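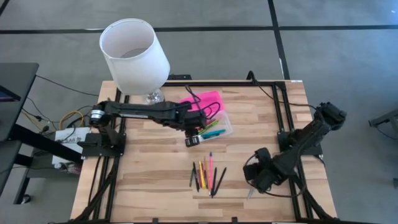
Robot teaching by demonstration is a way of giving a robot a task by having a person carry it out through the robot, either by moving its arms by hand or by driving them from a distance. The joint positions and camera views are stored while the person works, and a control program is later fitted to them. Tabletop tasks are the most common subject, such as putting pens and pencils into a plastic box with a lid, with two arms mounted on opposite sides of a wooden table. No path is written out in code. The person doing the task is usually called the operator or demonstrator, and one complete run from start to finish is called an episode.

Guiding by hand

In hand guiding, also called kinesthetic teaching, the operator takes hold of the arm and moves it. The motors are set so that they hold the arm's weight but give way to a push. The method needs little extra equipment and is easy to learn, and the operator can feel when the gripper touches the table or meets resistance.

It has two main drawbacks. The operator's hands and body often end up in the camera views, where they will not be when the robot works alone. It is also hard to guide two arms at once, especially if each has six joints and the operator must open and close both grippers as well. For these reasons hand guiding is used mostly for single-arm work, or for short motions that are recorded once and played back after the operator has stepped away.

Remote control

In remote control, or teleoperation, the operator moves an input device and the robot follows. The device may be a pair of handheld controllers, a glove, or a smaller copy of the robot. The last of these is known as a leader-follower arrangement. Each joint of the leader arm is read many times a second, and the follower arm is sent to the same angles. Since the leader has the same layout of joints as the follower, the operator does not have to think about how a hand motion will be turned into an arm motion.

Most leader arms give little or no sense of touch. Operators learn to judge contact by sight, and new operators tend to press too hard on the table or close the gripper further than needed. A delay between leader and follower makes this worse.
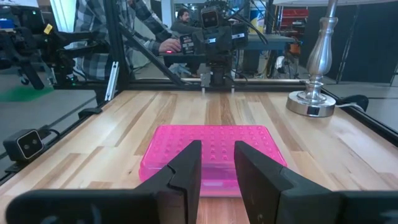
Camera placement affects what a demonstration can teach. A fixed camera above or beside the table gives the layout of the whole work area, while a camera at the wrist moves with the gripper and keeps the last part of an approach in view. From the wrist, both fingers can be seen on either side of a translucent pink box, at a distance where small errors in alignment show up clearly. The same camera may also take in people near the table, other arms, and cabinets along the far side of the room. Some groups screen off the background. Others leave it open and record at different times of day, so that the program does not come to depend on any one part of it.

Episodes and variation

A set of demonstrations for one task may hold anything from a few dozen episodes to several thousand. The Rirkmont tabletop set, released in April, has 3,080 episodes of sorting and packing small objects, of which 722 were recorded with two arms working together. Its notes list another 378 that were left out because the operator had stopped partway or an arm had lost its connection.

Variation between episodes is planned in advance. Objects are moved and turned, some are swapped for others of a different color, and the box is set down in a new place. Items that play no part in the task, such as a table lamp, may be kept on the table so that the arms have to work near them. If every episode starts from the same layout, the finished program often fails when a single object is shifted by a few inches.

Operators also differ from one another. One may pick up a pencil near the tip and another near the middle, and a program trained on both can hesitate between the two. The Ikstead guidelines ask operators to agree on a grasp and an order of work before recording begins. The Canpolat method takes the opposite approach – each operator works freely, and the episodes are grouped by style afterward.

Corrections

A first program trained only on clean demonstrations usually drifts. It makes a small mistake, reaches a position that no operator ever showed it, and makes a larger one. One remedy is to let the robot run and have an operator take over when it goes wrong. The recovery is recorded and added to the set. Nudon, a software package for recording and labeling episodes, marks the moment of takeover so that the motion leading up to the mistake can be removed.

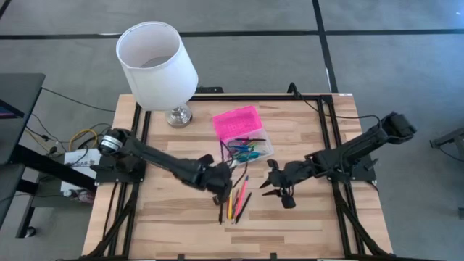
Canpolat objects to removing it, arguing that the seconds before a takeover should be kept and labeled as a failure, as they are the only record of how the mistake began. Later versions of Nudon allow either choice. The labeled material can be used to train a separate program that warns of trouble, while the program that moves the arms is trained on the recovery alone.

Testing

A taught task is normally tested on the same table on which it was recorded, using layouts that were not among the demonstrations. Results are given as the share of attempts completed, sometimes with partial credit for steps such as lifting an object or opening a lid. Scores from different groups are hard to compare, as tables, lighting and grippers all vary, and a change in camera position alone can lower a score sharply.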